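Tracing a county judge through the ledgers

Araceli Bermúdez has spent four winters on the life of one man, Ruotsalainen, who farmed, ran a feed store and then sat as county judge in Drasero. No biography of him exists. The county history gives him a single paragraph, and Bermúdez says two of its dates are wrong.

"The paragraph has him arriving with his parents as a child," she said. "The land filing shows he came alone, as an adult, and that his parents followed three years later. Everything written since has copied the paragraph."

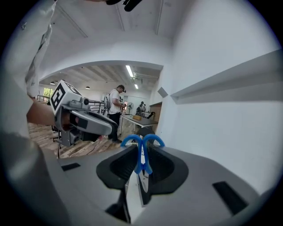 Reading time: 3 minutes

Her main source is a set of 155 probate and land entries held at the county office. She transcribed each one by hand, then sorted them by filing date. The index that came with the set is arranged by surname, and it spells his surname in four ways.

"You have to search all of them," she said. "The clerk wrote what he heard. If you search only the modern spelling, you lose the feed store completely, and you lose the sale of the first quarter section."

The feed store matters to her account. It stood on the Wokon road and extended credit to homesteaders through two bad harvests. Bermúdez has matched the store's debtors against the list of men who signed his nominating petition. The overlap is large, though she declines to call it a cause.

"A petition tells you who signed. It doesn't tell you why. I put the two lists side by side in an appendix and leave it there."

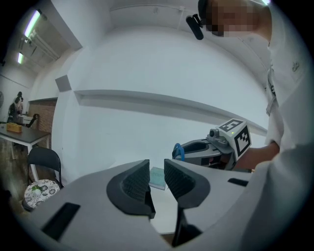

Vilmos Szűcs disagrees on that point, and argues that the credit book alone explains the first election, given that the judge had no party backing and had never held office. Bermúdez has read his objection and kept the appendix as it was.

They agree on the later years. The judge left the bench in November, after a dispute over the Broltora drainage district, and moved to his daughter's house. His court papers went with him. Only the docket stayed in Drasero.

"The docket gives the case, the parties and the ruling," Bermúdez said. "For his reasoning you would need the bench notes. I have asked the family, and they are still looking through the boxes."

The manuscript went to the county historical society in February 2018. The chapter on the drainage dispute is unfinished.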